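Projects > Benches > Conolus bench > Gallery

Conolus bench: how we set up the arm and how we keep it working

By Edileuza Honorato

Since January 2020 I look after the two-finger gripper and the wrist camera on our Conolus bench in Toledo. The bench picks toy food and stacks it. Visitors find this funny for one minute and then they start to ask good questions: how do we hold a soft thing, how often do we calibrate, what breaks first. I wrote this page to answer the ones I hear most. I am a maintenance technician and I write about the hands of the machine, so please do not look for software here. My colleague in the next room has his own page for that.

The bench came to us from the Firley workshop without fingers and without any written settings. We had the arm, the gripper body, a box of screws and a mounting plate for the camera. The first weeks I spent only on the table. A table that is not level gives small errors in every corner, and you will look for the reason in the arm for many days before you think of the table legs. I put a thin steel shim under one leg and glued it, so that the person who cleans the floor does not push it away.

After the table came the fingers. We tried narrow ones first. They were good for a small flat piece, but a round piece turned between them like a wheel. Broad fingers are slower to bring close to other objects, and they hide more of the piece from the wrist camera, but the piece stays where you took it. I prefer a strong hold and a worse view.

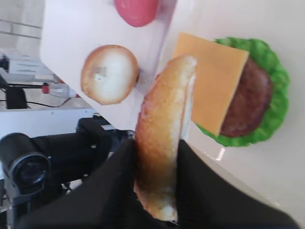 The closing force is the setting that I changed most often. With too much force a toy piece bends and then jumps when you open the fingers. With too little, it slides down during the lift, slowly, and you notice it only at the moment of placing. I start always from the low side and go up in small steps. For each step I make 27 lifts with the same piece, and I write down every slide, also the very small ones. When a step has no slides at all, I take that value and add nothing to it. Other people like to add a reserve. On soft toys the reserve makes new problems.

Pieces with a curved edge need their own value. Flat ones can share. I keep the values on a paper card on the side of the control box and also in the notebook, because one time the card fell behind the bench and we worked a whole morning with old numbers.

The wrist camera must be calibrated again each time somebody touches its bracket. This is the rule, and it does not matter how lightly they touched it. I use a printed board with squares, fixed on a piece of glass so it cannot curl. I take 36 views from different heights and angles. Before I start I let the arm run its warm-up path, and I clean the lens with a dry cloth from the center to the outside. If the result is worse than last time, I first check the two bracket screws and only then repeat the views.

Light is a part of calibration too. Our table is white and it gives back a lot of light to the camera. In the summer we had good mornings and bad afternoons, and I blamed the cable for this. It was the window. Now the blind stays down when the bench is running and the lamps are always on the same level.

About cables. The camera cable goes along the arm and it bends a little with every movement. It does not break in one day. First you get one lost picture, then some more, then the camera disappears when the wrist turns far to one side. I replaced our first cable in October, after 662 hours of running. The new one has a bigger loop at the wrist and two soft straps in place of hard plastic ties. A hard tie makes a sharp bend exactly behind itself, and there the wire inside becomes tired. I now change the cable at the planned service and do not wait for the first lost picture.

The fingers need less care than people expect. I wipe them with a damp cloth at the end of the day and I look along the inner faces against a lamp. If I see a shiny place, the surface is getting smooth and the hold will be weaker there. I turn the pads around once, so that the worn part is away from the contact, and the next time I replace both. Never replace one only. A new pad and an old pad pull the piece a little to one side, and then the placing is wrong by the same little bit.

For the screws I use a small torque key and a line of paint marker across each head. If the line is broken, the screw has moved. It takes a short look every morning and I do it with my coffee still in the other hand (on the far side of the barrier, my manager reads this page).

Weekly list, as it hangs on our wall:

Wipe fingers, check pads against the lamp
Look at all paint lines
Move the wrist slowly to both ends and watch the camera cable
Clean the lens, dry cloth only
Compare the card with the notebook
Press the emergency stop and write the date

The Helten group has a similar bench and they use a different pad, thicker and softer. I visited them and it works well for their heavier pieces. On ours the thick pad made the opening too small. If you have tried something between the two, please write to me. I also look for a bracket that can be removed and put back without a new calibration, but I am not very hopeful.

Comments (4) | Shares: 108

Contact | Copyright Conolus bench, Toledo | Back to top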